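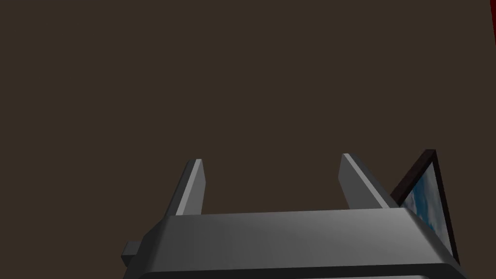
Home Courses Student work Library Contact

Getting to the Ground: Away Supporters and Transport at Pralley Town

Student project report, Sport and Events Management, second year
Oct 22, 2018

Introduction

When we were asked to choose a topic for our project, most of the ideas round our table were very grand ones, to do with World Cups and big stadiums and television money. We ended up with something a good deal closer to home, and I am very glad we did. Our report looks at how visiting supporters get to football matches at Pralley, what goes wrong on the way, and what a small club might do to make the afternoon easier for them.

Pralley play at Ornon Road, which holds 3,000 people when it is full (it is not often full, but the cup tie in August came close). The ground is a lovely old place with a proper tea hut and a grass bank at one end, and it sits a fair walk from the railway station, on the far side of a ring road that was plainly not built with walkers in mind.

What we did

We went to three home matches and stood near the away turnstile with clipboards, asking people how they had travelled and whether they would come again. We also walked the route from the station ourselves, once in daylight and once after an evening kick-off, and we wrote to the visiting clubs to ask what they tell their own supporters before they set off. Two of them replied, both at length and very kindly.

I should say that our questions got better as we went along. At the first match we asked "Was your journey satisfactory?" and nearly everyone said yes, because they were being polite and wanted a pie. By the second we had changed it to "What was the worst bit of getting here?" and then we could hardly write fast enough!

What people told us

Parking came up again and again. The club car park fills early with home supporters, and the signs to the overflow field can only be read once you have driven past the turning. Several families had gone round the one-way system more than once, and one father had missed the opening goal while doing it.

People who came by train were happier with the journey itself but grumbled about the walk. The footbridge is not signposted at all from the station side, so strangers tend to follow the main road and then have to cross it at the roundabout. We did this ourselves on our first visit and did not enjoy it.

The coach parties had the easiest time. Šimek Coaches, who bring most of the organised groups, are allowed to drop off right beside the gate, and their passengers mostly wanted to talk to us about the referee.

We also asked about the Mirkomik ticket app, which the club began using this season. Younger supporters liked it. Older ones had often bought a ticket at the gate instead, and a few did not know that the app has a map tucked away in its second menu, with the footbridge marked on it.

What we would suggest

The cheapest change would be to move the overflow sign back before the turning. After that we would like to see a sign for the footbridge outside the station, and a short travel page that visiting clubs could copy on to their own websites. We worked out a price of £2,000 for the signs, including putting them up, though the council would have to agree to the one at the station and we have not yet heard back from them.

We had hoped to look at a late bus for evening matches as well, but we ran out of time to speak to the bus company properly, and it would make a good project for next year's group.

Shared 3 times | 2 comments

Back to top | Contact the department | © 2018 Student project pages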